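Wollari Long-Handled Broom and Dustpan Set – four months in

Reviewed by Evdokia Petridis
17 August 2022

I bought the Wollari set in April to replace a broom whose head kept unscrewing itself halfway across the room. The floor in our back room is white ceramic tile, the glossy kind, with narrow gray grout. It shows every crumb and every hair. I sweep it at least once a day, sometimes three times if people have been eating in there, so a broom gets a fair amount of use from me.

The set comes in one long box. Inside are the broom head, a gray metal pole with a plastic cap for the top, and the dustpan with its handle. Putting it together took me 7 minutes, most of which went on getting the tape off the pole. The head screws on and there is a small collar that you push down over the joint. Do push it down. I skipped it the first time and the head started to turn after a day or so. With the collar on it has stayed where it should.

I picked the orange broom. The dustpan that comes with it is beige with a red handle, which does not match anything, including the broom. There was a gray version in the listing but it was out of stock.

The bristles are the best part of the set. They are stiff enough to drag a food wrapper along and still fine enough at the tips to get into the grout lines. On glossy tile a lot of brooms push paper around without picking it up, because the scrap sits flat and the bristles slide over it. With this one you can tip the head up on its edge and pull, and the paper comes along. Small dry crumbs are easy. Fine dust is only fair – I still go over the floor with a damp mop every few days.

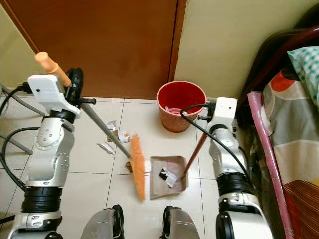
The dustpan is shallow, with raised walls on the sides. The front lip lies flat on tile and very little gets under it. I do find a thin line of dust left behind if I am in a hurry, so I back the pan up an inch and sweep a second time. The walls keep things from rolling off to the side, but light pieces can blow out if you lift the pan quickly or walk past a fan. Keep it level and bring the bin close. Ours lives against the wall in the same room, so the trip is short.

I have carpet in one bedroom and tried the broom there once. It is not made for that. On the wood floor in the hall it works fine and has left no marks that I can find.

My neighbor Dionysis Makris has the Cledance set, which costs a little more, and we traded for a week. The Cledance pan is deeper and holds more before you have to empty it. Its bristles are softer, though, and I had to make more passes to move anything heavier than dust. He liked my broom better and his own dustpan better, and I ended up feeling the same. If either company sold the pieces separately, that would be my advice.

A few complaints. The cap on the top of the pole is smooth plastic and gets slippery if your hands are wet. The hanging hole in the dustpan handle is too small for the hooks I have in the closet, so the pan sits on the floor. The bristles also hold on to hair. I pull it out with an old comb once a week and rinse the head in the tub, then stand it up to dry with the bristles on top. Stored the other way, they bend. Mine have a slight lean on one side already.

Would I buy it again? Yes, for tile. If most of your sweeping is fine dust on wood, I would look for something softer.

Rating: 4 out of 5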